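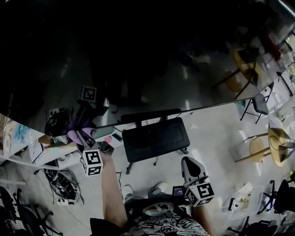 Section 4. Collecting demonstrations by hand

A policy trained by imitation can only copy what it has been shown, so most of the work in this part of the course happens before any training script is run. In the second lab block each pair collects a set of demonstrations with hand-held grippers and no robot arm. The operator holds one gripper in each hand and does the task at a normal pace, and the view from the head is recorded along with the motion of both hands. The marker cubes on top of the grippers carry black square patterns, and the tracker uses these to work out where each hand is and which way it is turned. Cloth tasks, such as picking up the piece of lavender fabric, depend on this more than block tasks do, as a small error in the angle of the jaws means the fabric slips or bunches.

4.1 What counts as an episode

An episode is one attempt at one task, from hands at rest to hands at rest. Start the recording, hold still for 2 seconds, do the task, hold still again, stop. The still periods are used to line up the streams and are trimmed later by the Plideo export tool. Don't trim them yourself.

Failed attempts are kept. Mark them as failed in the log and go on to the next one. If you drop the cloth and pick it up again within the same attempt, that is a recovery, and recoveries are useful – mark them with an R. A set with no recoveries in it usually gives a policy that freezes the first time something goes wrong.

4.2 Reflective surfaces

A large glossy panel gives the tracker a second cube to look at. The reflected cube has its pattern mirrored, so a strict decoder will reject it, but at steep angles or in dim light the older decoder on the lab machines sometimes accepts a partial match. The sign of this is a hand position that jumps and then jumps back.

Check for jumps after your first few episodes, before you record the rest. In last year's shared set, 1568 episodes were submitted and 613 of them had to be processed again for this one fault. Chiamaka Briggs wrote the filter that caught them. It is in the course folder under Hararell, with a short readme.

We do not ask you to cover every reflective surface. A model that has only seen plain walls will do badly in an ordinary room, and reflections of people and furniture are part of what it has to learn to ignore. What matters is that the hand tracks are right.

4.3 Variation

Change one thing at a time and write it down. For the cloth task, vary:

– the starting position of the cloth
– which hand makes the first grasp
– where you stand or sit
– the light (blinds open, blinds closed)

Record 8 episodes for each setting before you move to the next. Pairs should swap operators halfway through the session. Two people rarely grasp cloth in the same way, and the difference shows clearly in the jaw-opening plots.

Leave chairs and bags where they are unless someone could trip over them.

4.4 Common faults

Cube covered. Usually the operator's own wrist or the other gripper. Short gaps are filled in by the export tool; an episode with long gaps should be marked failed.

Looking away. The head view is an input to the model. If you turn to talk to your partner in the middle of a grasp, the hands leave the view and the episode is of little use.

Going too fast. People speed up once they are bored. Stop and take a break.

4.5 Hand-in

Upload the raw recordings, the log and one page of notes on what you varied. Name the folder with both surnames. The deadline is in December, and the exact day will be posted on the course page. Questions about the tracker go to Chibuzor Nnaji, who also has the spare grippers.

Reading for next time: the Ovmont notes on aligning two-handed recordings, up to the part on clock drift.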